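Oiling a wooden worktop, one year on

I said last January that I'd write again once the kitchen worktop had been through a full year of use, so this is that post. It's mostly for people who have a wooden top already and are wondering how much work it is. If you're still choosing, the short answer is that it's more work than laminate and less than I had been told.

Ours came from a small yard called Stokarley. The two long pieces and the bit by the window cost £259 altogether, and delivery was free because we live on the same side of town. The fitter wanted the wood left flat in the kitchen for a week before he cut it. We ate our dinners in the front room and walked round it.

The first coats are the ones that matter. I put on four, a day apart, top and underside, with extra on the end grain and round the sink cut-out. I used Zisoment oil for the first two and then changed to Busa, as the shop had run out. I can't see any difference between them. Busa smells stronger and takes longer to dry, so open a window and don't plan on cooking that evening.

The method I settled on is dull but it works. Wash the top with a damp cloth and a drop of washing-up liquid, then leave it overnight. Rub down any rough patches with fine paper, along the grain. Wipe off the dust. Pour a little oil on a cotton rag and spread it thinly. After 14 minutes go back and wipe off everything that hasn't soaked in, and be strict about that part. I left a pool behind the kettle the second time and it dried into a sticky patch that picked up every crumb in the house. It had to be scraped off with an old bank card and sanded.

Lay the used rags out flat to dry outside. Oily rags that are screwed up in a bin can heat up and catch fire. It says so on the tin in small print and it ought to be in large print.

Now the damage. There's a black ring by the cooker where I left a wet cast iron pan overnight. I tried lemon juice, which made it paler, and then sanding, which made a slight dip. It's still there if you know where to look. Turmeric stains faded by themselves in the light from the window over the summer. Beetroot wiped off. Red wine was fine as long as it was caught the same evening.

The area round the taps is the real weak point. Water sits there whatever you do, and the wood goes grey and furry. I do that part every month and the rest every three months. It takes me 40 minutes if I clear everything off the night before.

My friend Reiko Koyama has the same sort of top and has never sanded hers since it was fitted. She uses a wax from Morin on top of the oil and swears by it. It has a nicer feel under the hand, but she does get white marks from hot mugs, and I don't, so I'm staying with plain oil. She paid £269 for hers and it's a bit shorter than ours, if you're comparing prices. 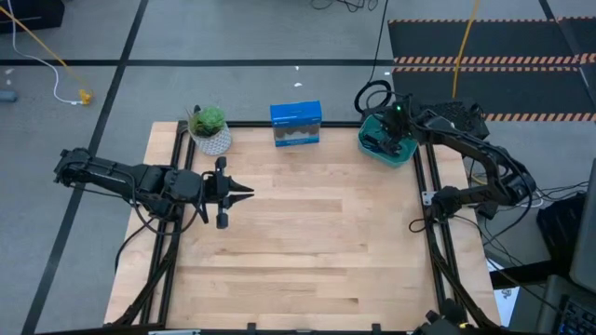
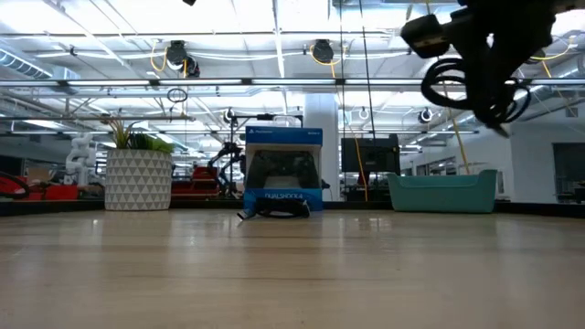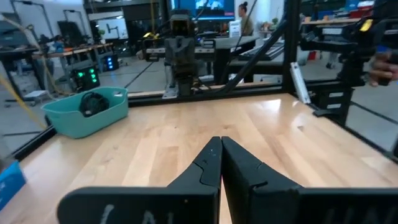
Photos: light wood tabletops

One thing I would do differently is the joint in the corner. We had it butted and bolted, and a thin gap opened up when the heating went on. It closed again in spring. The fitter says that's normal and not to fill it, so I haven't, but I run a bit of oil along it on a cotton bud when I do the taps.

I've still got half a tin left, and the next full coat is due before the clocks change. I'm going to try a lint-free cloth this time, as the old T-shirts leave fluff.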